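Home | Programs | Reports | Contact

Print this page | E-mail this page

Fondcombe Student Robotics Project
Progress report to the Agyeman Fund
June 1, 2018

Prepared by Deepak Garg, project teacher

1. Situation of the project

The project is now in its second half. As agreed with the Fund in October, the students of Fondcombe and Monduvcombe are working together on one task: a two-armed robot which must do simple work in a kitchen. All the work is done in simulation. The real robot at Monduvcombe will be used only after the control program has passed our safety list.

The group has 8 students. One student left us in the winter for reasons of family moving, and her place was taken by a younger student who had already followed the beginner course.

2. Work done in this period

The students have divided in two teams. The first team is responsible for the rooms, that is the walls, the counters and the objects. The second team writes the control of the arms. We meet for 3 hours each week, and many students continue at home.

The control team has completed the program for moving each arm separately. Moving both arms at the same time is more difficult than I have written in my plan. When the two arms must share the space in front of the body, the program often stops itself to avoid a collision. In the last test series we made 60 trials of reaching with both arms, and 231 log entries of such stops were recorded. The students are reading these entries now and are sorting them by cause.

The room team has finished the first kitchen. They have put much attention in the surfaces, and I had to ask them to return to the objects, as a robot cannot grasp a nice wall.
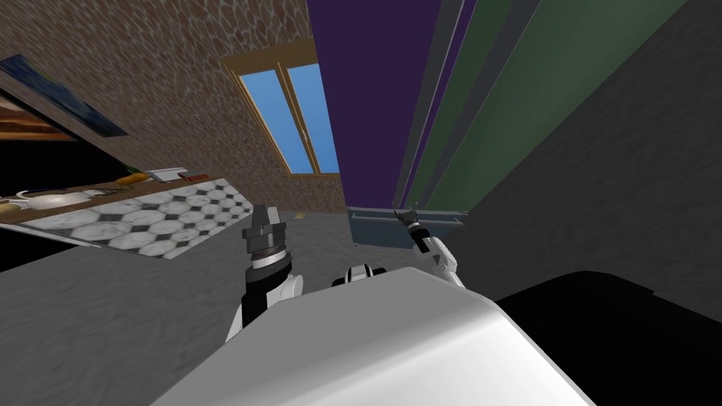
Simulated kitchen, tilted view, with both grippers raised.

3. Difficulties

The computers in the Fondcombe classroom are slow for this kind of work. We have reduced the number of trials in each session and this helps a little. The software Fodell, which we use for keeping the results, was changed to a new version in the middle of the period, and we lost two meetings for moving the old files.

4. Next period

We will finish the sorting of the stops, correct the two most frequent causes and repeat the same trials. After this the students will prepare their public presentation. I ask the Fund to permit that the unspent travel money is used for additional memory for the computers. A price offer can be sent on request.

Contact | Copyright Fondcombe Student Robotics Project | Back to top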